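Notes for talk, project Edia – part 2, after the hardware part
Speaker: Viola Grasso

Slide 7. Why thin objects?
Start slowly here. Say that in our first collection we had mostly cups and boxes, and the policy learned them well. With chopsticks and spoons it was much weaker. A thin stick gives the jaws a very small contact area, and a small error in the angle becomes a big error at the tip.

Slide 8. The task.
Pick one utensil from the table, turn it upright, put it in the holder. Two hand-held grippers, real kitchens, no robot during the collection. Explain that we record from the gripper itself, so the policy later sees the same kind of view. Wait a moment before going on, people like to look at this one.
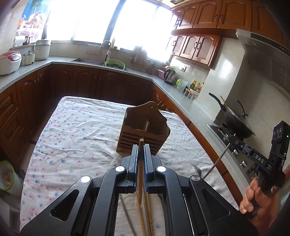
Slide 8: Stick held upright in front of the wooden holder; second gripper at right.

Point to the cloth. The flowers and the wrinkles are difficult for segmentation, and we did not remove them. If somebody asks about the blue padding, the answer is in the Deston part of the talk.

Slide 9. Result.
We compared 3 ways to label the grasp. The best was to label the angle of the stick at the moment of closing – please say this sentence two times. With 20 demonstrations per utensil it already passed the baseline. Metal handles are still worse than wood, and I do not have a good explanation for it yet.

Slide 10. Open points.
Insertion with both hands. Transfer to the Cunha arm, planned for January. Give the word to the Unport group for questions.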